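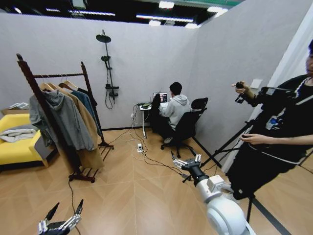
6. Checking and Tightening the Pivot Screws

Applies to Kelel folding wall tables, both widths. Revised 2018-07-31.

The sales sheet calls the Kelel hinge "maintenance free." Treat that claim with caution. A screw that turns a little every time the table folds will work loose sooner or later, whatever the sheet says. The check below is dull and short, and it should be done twice a year.

6.1 Before you start

You need the 4 mm hex key from the parts bag, a dry cloth, and a pencil. A power driver is not on this list. Bleddyn Lloyd in our repair shop went through 118 returned hinges last winter, and 36 of them had a rounded socket.

CAUTION: Support the table top before loosening any screw. The gas strut slows the top down. It was never meant to hold it up while you work.

6.2 Checking for play

1. Fold the table down and lock both legs.
2. Grip the front edge and push it gently from side to side.
3. If it moves more than the thickness of a coin, go to 6.3. If it doesn't, leave the screws alone.
4. Fold the table up and listen. A single click at the top is the latch. Clicking on the way up usually means a worn washer, and no amount of tightening will fix that.

NOTE: The wear gauge sold by Prerka as an extra does fit this table. We have yet to see it find anything that step 2 misses.

6.3 Tightening

1. Wipe the screw head and the socket.
2. Draw a pencil line across the head and onto the link next to it.
3. Push the hex key all the way in. A key that is halfway in is how sockets get ruined.
4. Turn clockwise by one eighth of a turn, no more.
5. Fold and unfold the table three times, then look at the pencil line.
6. If the two halves of the line no longer meet the way you left them, the screw is backing out. Take it out and replace it with part 174. 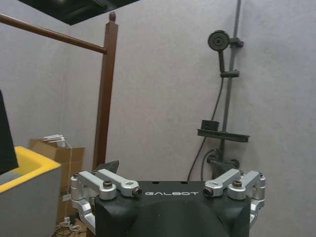

Figure 6-2. Black hex screw head at a metal pivot.

6.4 Thread glue

You will read online that a drop of thread glue solves everything. It might, for a season. It can also creep into the pivot and lock it, and then the table won't fold at all. If you insist on it, use the low-strength kind, put it on the last few threads only, and wait a full day before folding.

6.5 How long should a screw last?

Our own test rig reached 2,626 folds before the first screw needed attention. That was one table, in a clean room, with nothing spilled on it. Expect less in a kitchen.

For replacement screws and washers, write to Johanna Aebischer at the parts desk and give the number stamped under the left leg.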